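**Sticker tags on rented storefront shutters: who is responsible for removal?**

Posted by Lu

I lease a small unit on the Flokau arcade in Clarnby. Over the summer the metal shutter was covered with stickers and marker tags, over 40 in total. The landlord states that the lease makes exterior surfaces my responsibility. The town office referred me back to the landlord. May I request removal at public expense, and is there a deadline once a notice has been served?

**Navitz Tenants Desk**

Responsibility follows the wording of the lease. Where a shutter is listed among the tenant's fixtures, the tenant is expected to clean it. Where it is not listed, the landlord should be asked in writing. Clarnby accepts removal requests for private frontages facing a public walkway, provided that the owner signs the consent form. A notice allows 9 working days for a reply. Please keep a copy of all correspondence. 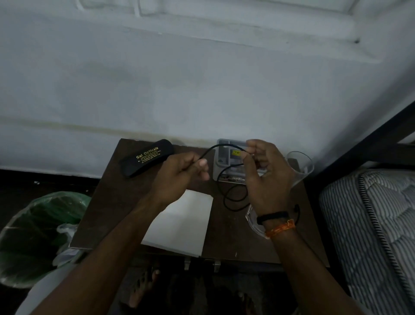 Marker ink should be treated separately from stickers, as the solvent used for one may spread the other. Adhesive residue is best softened with warm soapy water for 5 minutes and lifted with a plastic scraper. Bracelets and wristbands, such as the orange braided one worn here beside a black band, should be taken off before any solvent is handled. Painted shutters should be tested first in a low corner.

**arcade_unit_2**

Mine was done free, but I waited until August. Ask for the consent form at the front counter on a Tuesday. The phone line was no use to me.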